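Why I finally sold the gold coins

I've been putting off writing this one for a while, mostly because I knew I'd get emails. But here goes. Back in August I sold most of my gold coins, and I'm going to tell you what I paid, what I got, and what I did with the money, in that order.

Some background for the newer readers. I started buying small gold coins when I was working at the Sonero plant and getting a little overtime every month. I didn't have a plan. I'd read one book and a whole lot of forum posts, and I liked the idea of owning something I could hold. One coin turned into five and then I was the kind of person who checks the spot price before brushing his teeth. (My wife has opinions on this. She's right.)

What I didn't think about back then was the premium. You look up the price of gold, you see a number, and you figure that's what gold costs. Well, the little fractional coins I was buying came with a markup that makes me wince now. On one order I paid 13 percent over spot, and I remember feeling good about it, like I'd gotten away with something! Then when you go to sell, the dealer wants to pay you spot, or a hair under. So the price has to climb a good ways before you're even back where you started, and all that time you're paying for a place to keep the stuff.

I kept mine in a safe deposit box at the bank in Brastdale. The branch cut its hours twice in the years I had it, and by the end you had to call ahead and catch the one person who could sign you in. I drove over there one morning, sat in a chair for 36 minutes, and thought, what am I doing? If I needed this in an emergency I'd be out of luck until somebody got back from lunch.

So I started calling dealers. First was Grivia, which is the big one near us, with the nice showroom. They quoted me under spot, and then knocked off a bit more when I said a couple of the coins had been out of their capsules. Next I tried Araújo, a much smaller shop that does mostly estate jewelry. The woman who runs the counter there, Gleice Magalhães, put each coin on the scale with me watching, wrote the weight on a pad, and turned the pad around so I could read it. Her offer came in higher than the big guys by enough to cover the drive and dinner. I asked her whether she thought I was selling too early and she said she'd stopped answering that question years ago.

I kept 2 coins, the ones my dad gave me. The rest went.

Now, the emails. Yes, I still think gold has a place. No, I don't think the price is about to fall off a cliff, and if it doubles next year you're all welcome to come back and laugh at me. I can't predict it and I've quit trying. What I can do is look at my own situation, and my own situation was a whole lot of metal and almost nothing in the checking account. When the transmission went out last winter we put it on a credit card, with gold sitting in a box across town. That's just silly. The interest on that card ate up a good chunk of whatever the coins gained over the same months.

So $2,000 went straight to the card, which wiped it out. The rest is in a plain savings account and a few short Treasury bills.

A few things I'd do differently if I were starting over. I'd buy fewer, bigger coins, for the lower premium. I'd keep every receipt in one folder, because figuring out my cost basis took me two evenings and a shoebox, and for taxes you really do want those numbers. And I'd get at least three quotes before selling. I only got two and I still wonder about the third. 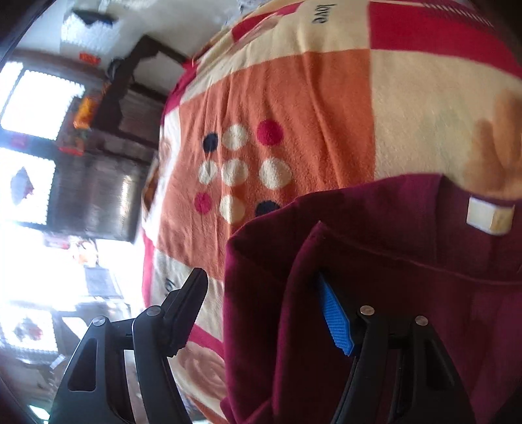

I should say something about silver too, because I've still got a fair amount and I haven't decided. It's heavy, it takes up room, and the spread is worse than gold if you're buying small. On the other hand I never paid much for it, so it doesn't bug me the same way. I may take one tube over to Araújo just to see what the offer looks like. If I do I'll post the numbers.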